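Home | News | Library of Things | Opening Hours | Past Issues | Contact

Keeping one desk for two people

When my daughter started to do her homework at my work table, I thought we would need a second desk. The shop in Tratitz had a nice one, but our back room is only 200 cm wide and I could not see where it should stand. So we share, and after one winter I can tell you how we do it.

The first rule is that the laptop is closed when I finish. I used to leave it open with all my papers behind it, and then the papers stayed there until February. Now the lid goes down, the papers go into the drawer, and the cable is rolled up and put away too. It takes me 2 minutes.

The second rule is about the mouse. It lives on its pad, and the pad lies beside the laptop, always on the same side. I bought a plain black pad because the one with a pattern made my eyes tired. If the mouse is somewhere else in the house, I know already who has played with it.

The third rule I did not make myself. Each person may keep one thing on the table that has no use. My daughter chose a soft dinosaur, and I have stopped moving it to the shelf, for it was always back by the evening.

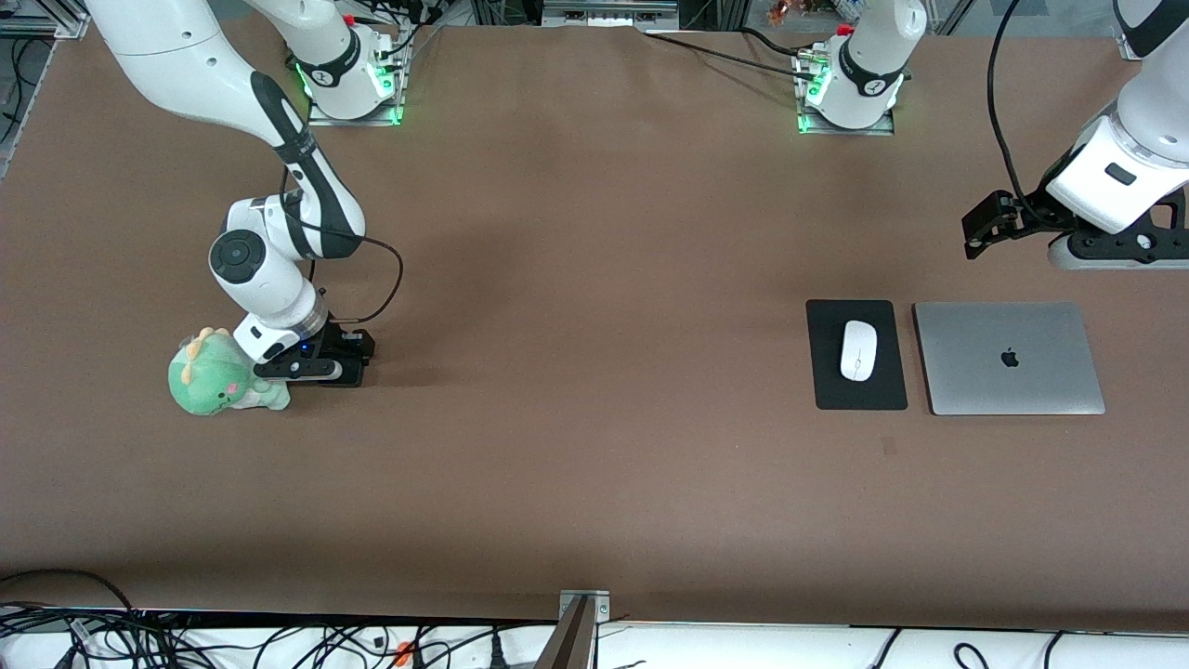
Leonie Tanner wrote to us that she does not agree with the rule of one useless thing. At her house in Trulcombe it was one thing in the beginning, then a family of plush rabbits, and by the end she was typing on her knees. She now asks that every soft toy sleeps in the bedroom, and she says the children accepted this faster than her husband did.

I understand her, and perhaps I will think the same next year. For the moment our table is 90 cm deep and there is enough place for a laptop, a mouse and one animal.

If you share a desk at home and have your own rules, please send them to the newsletter before 26th January. Short letters are welcome, also with mistakes.

Nelu Lungu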